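Grustley Desk Arm Kit

I've wanted a little robot arm on my table for years, and the Grustley is the first kit I managed to finish without losing a bag of screws. It comes flat in a box with the servos, brackets, two-finger gripper and wiring. I put mine together at our shared workshop over a few evenings in December, with Kiri Faulkner reading me the steps out loud (thanks, Kiri!). 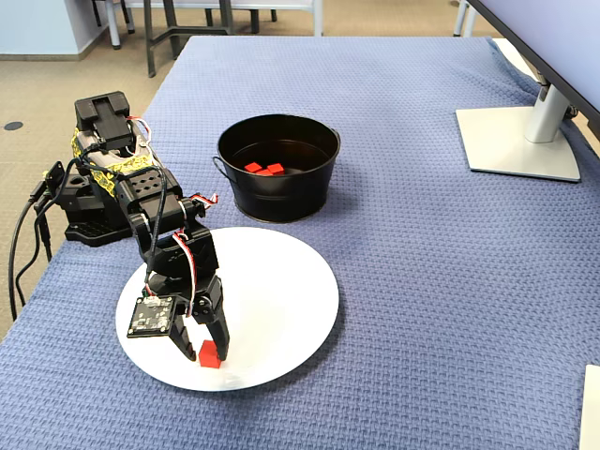
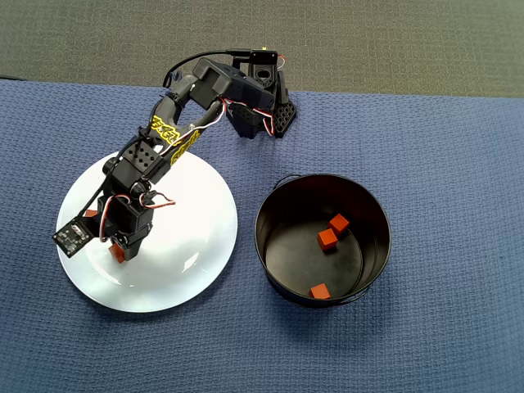

Small cubes, a plate and a black metal container:
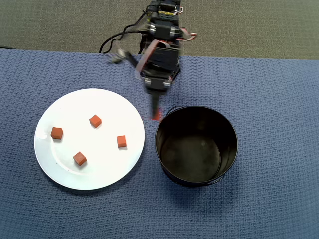
My best advice is to route the wires before you tighten the last brackets. I did it the other way round and had to take the wrist apart twice – very annoying. Leave some slack at every joint too, or the arm will tug on its own cables when it turns.

The Tano control board needs its own power supply, sold separately. Setup took me 30 minutes, and nearly all of that was hunting for the right port on my laptop.

What you get:
Servos with mounting brackets
Two-finger gripper
Cable set and 58 screws
Printed guide

Item number: 3121
Arm weight: 800 g without the base plate

Spare gripper fingers are on the Tundero parts page. Get a pair while you're at it, I bent my first set in a week!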